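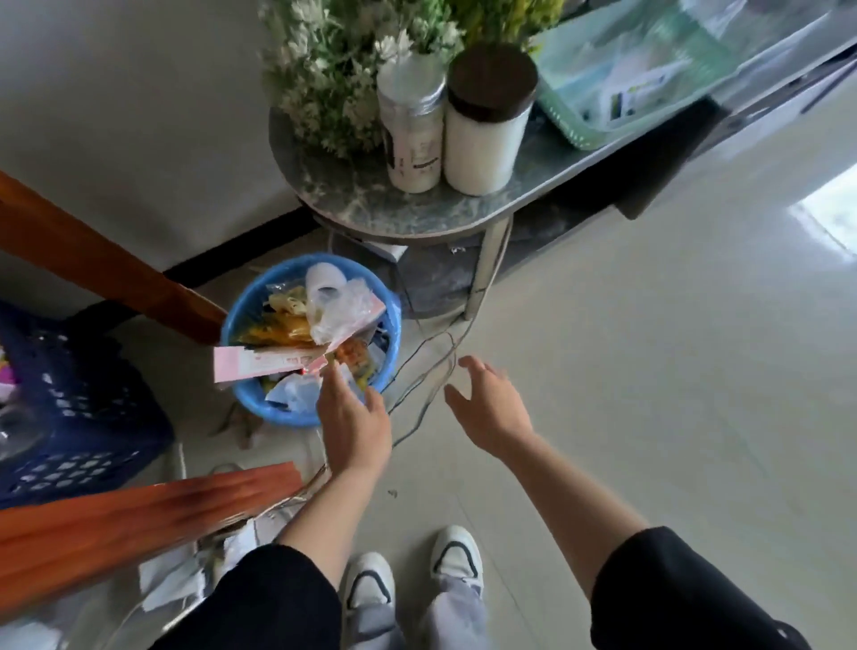
Faut-il comparer les établissements sur le score brut de fin d'année ou sur la progression des élèves ?
Sur la progression, à condition d'avoir le test de rentrée et celui de sortie pour les mêmes élèves, et de publier le score brut à côté.

Cahier d'atelier, lundi, 9 h 40

Repris le fichier Pliner là où Homa l'avait laissé. 467 élèves de sixième avec les deux tests, répartis dans 26 classes. Le fichier de départ en contient davantage, mais on ne garde que les appariements complets. J'ai noté dans l'onglet « exclus » le motif pour chacun : absent en juin, changement d'établissement, identifiant illisible. Les identifiants illisibles viennent presque tous du même collège, qui les a saisis à la main. Remo leur écrit.

Premier passage avec le modèle simple (score de juin expliqué par le score de septembre, effet classe). Le classement des collèges change nettement par rapport au score brut. Le collège Hyvönen, dernier en brut, remonte dans la première moitié. Je n'en tire rien pour l'instant, il n'a que deux classes dans l'échantillon et l'intervalle est large.

11 h. Problème sur la compréhension écrite. Le test de juin est noté sur 50, celui de septembre aussi, mais l'item long de juin compte pour 8 points et il est corrigé par l'enseignant de la classe. En septembre tout était en correction centrale. On mélange donc deux sources de notation. Keyvan propose de retirer l'item et de refaire tourner. Fait : les écarts entre classes se resserrent un peu, l'ordre bouge surtout au milieu. Garder les deux versions dans le dossier, suffixes _complet et _sans_item.

Relu aussi la consigne de passation. Elle laisse le choix de lire le texte à voix haute ou non. À vérifier classe par classe, je n'ai pas l'information dans le fichier. Homa pense que la fiche de passation le mentionne au verso, il faut ressortir les scans.

14 h 15. Appel avec Zane Liepiņa. Elle demande qu'on ne diffuse aucun résultat par classe, seulement par collège, et rien pour les collèges à une seule classe. D'accord. Elle veut aussi un graphique lisible par des parents. J'ai essayé les flèches septembre-juin, une par collège. Ça passe bien en imprimé, moins bien à l'écran quand les flèches se chevauchent. Remo préfère deux colonnes de points. On montrera les deux.

Questions encore ouvertes :
- valeurs manquantes sur la variable boursier : on impute ou on laisse une modalité « inconnu » ? Penche pour la deuxième.
- les élèves arrivés en février n'ont pas de test de septembre. Exclus, mais le dire dans la note.
- effet plafond en calcul. Beaucoup de copies au maximum en juin dans deux collèges, la progression y est forcément sous-estimée.

16 h 30. Script rangé dans Plundusus, dossier « progression », avec le journal des exclusions. Version Pemia de l'an dernier archivée, ne plus s'en servir : le barème de calcul y était faux. Demain, effet plafond d'abord, puis les scans.

Partagé 8 fois

3 commentaires

Hooman Nouri
Pour le plafond en calcul, vous avez regardé les items un par un ? Chez nous deux exercices suffisaient à tout écraser, tout le monde les réussissait.

Homa Abbasi
Pas encore fait. Pour la lecture à voix haute, c'est bien au verso de la fiche, case du bas. Il manque le verso pour une partie des scans, je redemande les originaux.

Keyvan Farahani
Je serais d'avis de publier la version sans l'item long et de mettre l'autre en annexe. Sinon on passera la réunion à parler de la correction.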